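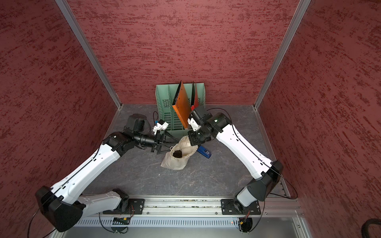
Lurcombe Tours has changed the payment and cancellation terms for its guided group tours, effective for all bookings made after 10/13/22. The company, which operates from Hamville, will now ask for a deposit of 21% of the tour price at the time of booking. The balance is due 6 weeks before departure. Customer papers will be sorted by color at the Hamville office: signed contracts go in an orange folder and payment receipts in a red one, both kept in a desk file organizer. Travelers may request copies of either at any time.

Cancellations received before the balance is due will be refunded in full, less bank charges. After that date the deposit is retained. Groups of 8 or more may transfer their booking once to another departure in the same season — a request the company received often last winter. 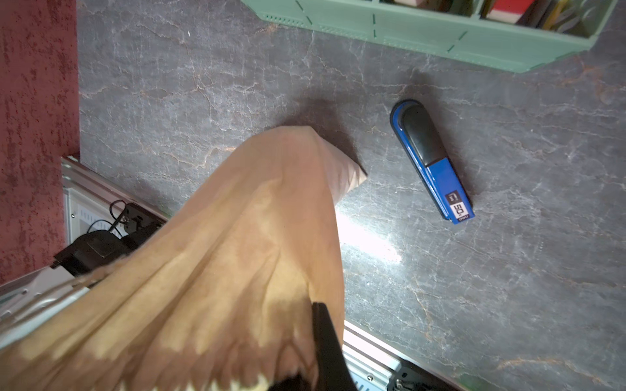
A tan and beige sheet, creased and folded, on a gray marble countertop.

The new terms also cover tours run with the company's local partner, Uçar Travel. Until now, those bookings followed a separate contract, and customers joining both parts of a trip had to sign twice. A single contract will be sent by e-mail after the deposit has been received. 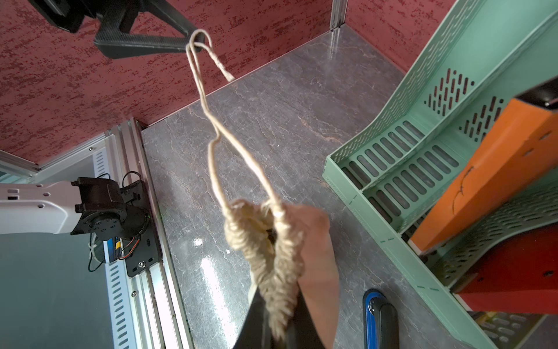
Private tours with a total price above 3000 dollars may be paid in two installments, provided that the second is received before departure. The Nondby walking tour is excluded from this arrangement, as lodging on that route must be paid in advance. Bookings already confirmed remain under the earlier terms. The tour calendar for the coming year, with prices and departure points, will be published in January.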